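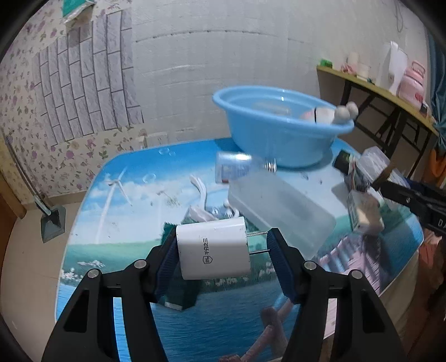
Standby loads in the Vemham building: what the sub-meters recorded

Members who attended the August meeting will remember the question raised about the overnight electricity figure for the Vemham building. The half-hourly data from the main meter showed a steady draw between midnight and five in the morning, on nights when no tenant had booked late access. Siu-fong Fang and Édgar Cárdenas have now finished the first round of sub-metering on floors one and two, and their findings are set out below along with the changes that follow from them.

Method

Eight sub-meters were fitted at the distribution boards, one per final circuit. Lighting circuits were left out of this round, as were the lift and the fire panel, which are fed separately and already have their own readings. Each meter logged mean power at one-minute intervals. The logging period was 13 nights. Two of those nights were discarded: on one the Stikex logger lost its clock after a supply interruption, and on the other the decorators were working in the stairwell until late and had run an extension lead from the first-floor kitchen.

Plug-in meters were then used on individual sockets to divide up the load on each circuit. Readings under one watt from this type of meter should be treated with care. At very low loads the current waveform is far from sinusoidal and the power factor is poor, so a cheap meter can be out by a large fraction of the reading. Where a device fell into that range, it was grouped with others of the same kind on a multi-way lead and the total divided.

What the circuits showed

The largest continuous load was the comms cupboard on floor one. This was expected. The switch, the router and the small backup supply run all the time and have to. The backup supply was less efficient than its data sheet suggests, mainly on account of its age; it is lightly loaded, and its fixed losses make up most of what it takes from the wall.

The second largest load was the water boiler in the floor two kitchen. It holds its contents just below boiling through the night, and cycles its element to make good the heat lost through the casing. On the one-minute trace this appears as a regular comb of short spikes. Averaged over half an hour the spikes vanish into what looks like a flat load, and this is why the main meter data gave no clue to the cause.

The third item was the pair of vending machines by the back stairs. One has a working night mode. The other has the same control board, but the setting had been returned to its default at some point, probably at the last service visit.

Chargers and adaptors came well down the list. Several members had suggested that these would account for most of the unexplained draw, and it is worth setting out why they do not. A modern phone charger left in a socket with nothing connected uses a very small amount of power to keep its control circuit alive. The switching stage drops into a burst mode in which it wakes for a short time, tops up the output capacitor and stops again. Older adaptors built around a mains-frequency transformer behave differently. The core is magnetised on every half cycle whether or not there is a load, and the loss appears as warmth in the case. A handful of these are still in use on floor two, feeding desk lamps and one label printer, and each takes more at idle than a whole lead of the newer type.

Laptop supplies fall in between. At no load they are good, but with a fully charged laptop attached and asleep the figure depends on the laptop. Some machines go on powering their USB ports and network interface in sleep, and the supply has to stay out of burst mode to feed them.

Monitors on the hot desks were mostly well behaved. The exceptions were those used as docking hubs, where the internal hub remains active after the panel has gone dark.

Changes made so far

The boiler is now on a seven-day timer. It switches off in the evening and comes back on in time to be at temperature when the building opens. Tadhg Ní Bhriain has set the programme and the override is on the right-hand side of the cupboard door. Please use the override button and leave the timer dial alone. The override cancels itself at the next programmed change.

Night mode has been turned back on for the second vending machine. The supplier has been asked to note the setting on the service sheet.

The transformer adaptors are being replaced as they are found. Replacements must match the original on three points: output voltage, polarity of the barrel plug and whether the output is AC or DC. Current rating may be equal or higher. The label printer needs an AC supply and must not be given a DC one, however well the plug fits. Aniela Makowska is keeping a box of tested units in the floor two store, each marked with its output.

Nothing has been changed in the comms cupboard. A quotation for a smaller backup unit has been requested from Plarkier.

Multi-way leads

While the desk circuits were being checked, several leads were found plugged into other leads. This is a fire safety matter and is separate from the energy work. A single four-way lead is limited by the fuse in its plug, and that limit applies to everything downstream of it. Light loads will not normally come near it, but portable heaters will. Two leads showed browning at one socket and have been scrapped. If a desk is short of outlets, ask for a longer lead with more ways on it. Do not add a second lead to the first.

Fan heaters should go directly into a wall socket. They are rated at 2,000 watts on the high setting, and a fan heater run from a coiled extension reel will heat the reel as well as the room. Any reel must be fully unwound before it is used for a load of that size.

Next round

Floor three and the workshop annexe will be metered next. The meters are the same Leka units, moved across once the boards have been opened and inspected. Each board will need to be dead for a short period while the current transformers are fitted, and tenants will get notice by email and on the noticeboard. Desktop machines should be shut down beforehand. The annexe compressor will be logged at ten-second intervals, as its starting behaviour is of some interest to Osamu Miyazaki, who believes the pressure switch is cutting in too often.

The full set of traces, with the circuit list and the discarded nights marked, can be had from Siu-fong Fang on request. The files are plain CSV with timestamps in GMT throughout, including for August, so add an hour before comparing the summer readings with the door access log.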